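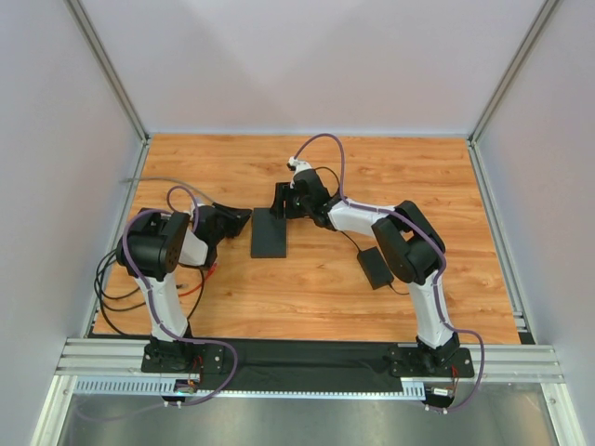
Light wood and pale gray walls, Jilside.

Wanted: people willing to play an unfinished board game and complain about it

Grulow is looking for playtesters for Bruveo, a game about running a canal town into the ground while blaming the previous council. Sessions take place in March in Birkett, with a smaller group playing at home by mail. We pay a little, we feed you, and we ask you to tell us in plain words where you got bored.

Applications close Dec 17, 2025.

What the game is

Bruveo is for three to five players and is meant to last an evening. At the moment it lasts an evening and the part of the night when people start looking for their coats. Each player holds a district of the town. You dig clay, make bricks, move them by barge, and put up buildings that the other districts didn't want. Every few rounds there is an election, which you can win by being popular or by being the only person who remembered to file the paperwork. The paperwork is a deck of cards. We are fond of the paperwork deck and would like to know if anyone else is.

The rulebook runs to 67 pages. We know. A good part of that is the section on barges, which grew over two summers when it should have been left alone. One of the jobs of this round is to find out which pages you never opened. If you get through a whole game without once looking up what a towpath dispute is, that tells us something, and we will try to take it well.

Who we want

We want ordinary players. If you own a cupboard of games and have opinions about card sleeves, you are welcome, and we already have quite a few of you. We are short of the following:

People who play two or three times a year, usually at somebody else's house.

People who have to be talked into it and then win.

Pairs who can compete with each other and still share a ride home.

Anyone who reads rules out loud to the table. You are a rare and suffering kind and we would like to watch you do it with our text.

Anyone who has never read a rulebook in their life and learns by being told they can't do that.

Colorblind players, and players who use reading glasses and leave them in the car.

You need to be 18 or older, comfortable sitting and talking for a long stretch, and able to read English at the speed of a parking sign. No experience of canals is needed. A retired lock keeper came to the last round and found eleven errors, all in the section on barges. We have fixed nine and are attached to the other two.

Who we probably don't want

People who work for another game publisher, for dull legal reasons. People who want to pitch us their own game during the snack break. We do read pitches, through the form on our submissions page, like everyone else's. And if your main pleasure in a game is refusing to let it end, please know that Bruveo does that without help.

What you will do

You come for a full day. In the morning you open a boxed copy and learn the game from the rulebook while we sit on our hands. We won't answer questions, even the good ones, even when you look at us like that. When you can't settle something, you write it on a yellow slip, make up a ruling, and carry on. The slips are the most useful thing we get out of the whole day, and the made-up rulings are often better than ours.

After lunch you play again with the seats changed. This time you may ask us anything. We then spend an hour going over it together. We don't use a rating scale. We had one, and everybody gave us a seven.
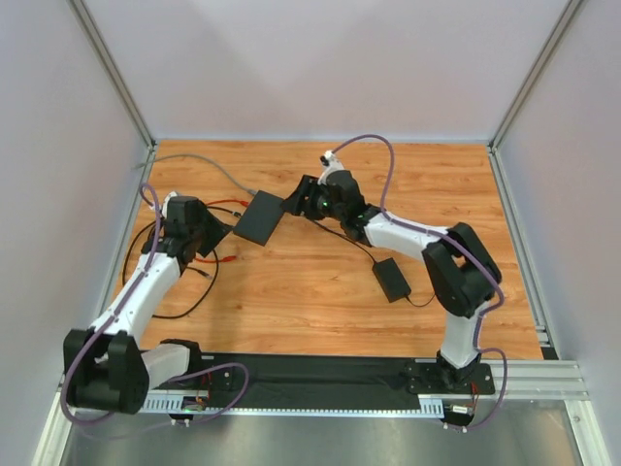

Bruveo has a lot of small pieces, and one thing we want from every tester this time is a hard look at the colors. The blue barges are fine. The gray mills are fine until you put them beside the slightly different gray of the locks, and a change is on the way. The real trouble is clay. Clay tokens are orange-brown, chosen by us on a white desk under a bright lamp, where they looked terrific. Put them on planks with an orange-brown grain like the ones in that picture, and you can guess how much clay gets swept up with the snack crumbs. A great many dining tables in this country are some shade of that, so we'd like to know what yours looks like. Home testers will get two sets of clay, the old color and a darker red one, and we'd be glad if you tried both by daylight and again in the evening with whatever light you normally eat under.

We are also testing the size of the print on the paperwork cards. The joke was that the small print should be small. It was a better joke on paper, or rather on a bigger piece of paper.

Where and when

The Birkett sessions are at Jilside, Room 1212, on several dates in March. Once you're picked we send you the list and you choose. The elevator goes up to the right floor and then opens on the wrong side, so turn around. There is step-free access from the parking lot, and the restrooms are on the same corridor.

Doors open at 9:30. We start at ten whether or not the coffee has arrived, though past sessions suggest that we don't. You will be out by five. If your second game isn't finished by then, we stop it, write down who was ahead, and let you argue about it in the elevator.

Home testers get a box in the mail at the start of March and have until the end of the month to play it at least twice. Return postage is paid. Please send back everything, including the pieces the dog had. We can use that information.

What you get

Birkett testers are paid $90 for the day, plus lunch and local travel. Home testers are paid $60 per household. Groups of five don't get more than groups of three, which has caused some bitterness in the past and will again.

Everyone who finishes gets a copy of the game when it comes out. Everyone also gets their name in the back of the rulebook, spelled the way you write it on the form, so write neatly. If you would sooner not be associated with it, there is a box to check. You can make up your mind after playing.

The total fund for testers is set, so places are limited and we can't add a session because you have a cousin. Put the cousin on your form. If you want to sit at the same table, say so. If you want to be kept apart, say that too; we keep it to ourselves.

Things people ask

Can I talk about the game afterward? Yes. We don't make anyone sign a secrecy form. Please don't post photos of the box art, which is a placeholder and features a swan we don't have the rights to.

Can I bring children? Older teenagers can play at home as part of a household, as long as an adult fills in the form. The Birkett days are adults only. They are long, and the election phase brings out language.

Is it a cooperative game? There is a version where it could be. No group has found it yet.

What if I hate it? Then we want you badly. Please hate it in detail. "The second round drags" is good. "The second round drags from the moment the brick market opens, and I began reading the back of the box" is what we are really after.

Will you use my ideas? Maybe. Anything you suggest at a session we can use without owing you more than the fee and a thank-you. If that bothers you, keep your best ideas for yourself and give us your second best, which would still be a help with the barges.

How to apply

Fill in the short form on the Grulow site. It asks how often you play, who with, what you eat, and whether there is anything we should know about seating, lighting, or noise. There is one longer question: tell us about a game you gave up on halfway. A few lines will do. We read all of them, and some of them are about our earlier games, which is fair.

You'll hear from us either way in January. If you're on the reserve list, we mean it as a real list, and people do get called from it, generally the night before and with an apology. Reserve testers who are called get the same fee and first pick of the sandwiches.

Questions that the form doesn't cover can go to the playtest address at the bottom of the site. Questions about the swan have been answered.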